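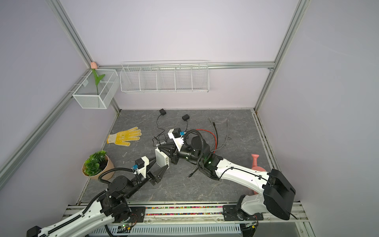 Storage and Sorting Standards: Power adapters and loose cords

Firholm Residents' Forum > Shared Spaces > Workroom

Dalva Conceição
Moderator
Posted 04/01/2024

Members are asked to comment on the proposed standard for power adapters kept in the shared workroom. The present practice, under which adapters are left on the floor beside gloves, plants and watering cans, does not meet the room rules adopted last year. The proposal reads as follows.

1. Each adapter is to carry a label at the plug end stating the device it serves.
2. Cords are to be coiled and tied before storage.
3. Adapters without a label will be held for 37 days and then sent for recycling.
4. The wall rack with five compartments is to be used for adapters and cords only.

Comments will be accepted through the end of April.

bunnag_east
Member

I support items 1 and 2. I would ask that item 2 specify the type of tie. Wire ties damage thin cords over time, and the small black adapters have very thin cords. A cloth strap would be suitable.

Jendidham Unit 6
Member

I must register an objection to item 4. The wire rack is the only storage on that wall apart from the mesh basket in the corner, and the basket already has the artificial tulip in it. If the rack is limited to adapters, the garden items will remain on the floor. The pink watering can and the yellow glove with the orange dots are in regular use and should have an assigned place.

namenton_r
Member

With respect to the previous comment, the watering can is too tall for a rack of that kind and would tip forward. A hook on the rail would serve it better. The glove could hang from the same hook by its cuff.

I would also note that the potted plant is artificial and does not need to be kept near the watering can. It may be moved to the hallway shelf without difficulty.

Jendidham Unit 6
Member

The plant was placed in the workroom by agreement of the members, as was the tulip. I do not object to a hook. I do object to moving decorative items under a proposal that concerns adapters.

Dalva Conceição
Moderator

The point is accepted. Decorative items are outside the scope of this proposal and will stay where they are. The question of a hook will be added as item 5.

On the matter of ties, cloth straps will be written into item 2.

bunnag_east
Member

Thank you. May I ask how item 3 applies to the white adapter with the black cord? I have one of that description at home for a desk lamp, and I would not wish it to be discarded if mine is the lamp it belongs to.

Dalva Conceição
Moderator

Please compare the output rating printed on your own adapter with the rating on the one in the workroom. If they match, you may label it and place it in the rack. The same applies to any member who recognizes one of the black adapters.

namenton_r
Member

I remain of the view that 37 days is too long. The red and black cables have no claimed owner, and a tangle of that kind tends to grow. I would propose two weeks.

Jendidham Unit 6
Member

Two weeks would be unfair to members who travel. I support the period as written.

Dalva Conceição
Moderator

Both positions are noted. The holding period will be put to a separate vote, and the remaining items will proceed with the changes recorded in this thread.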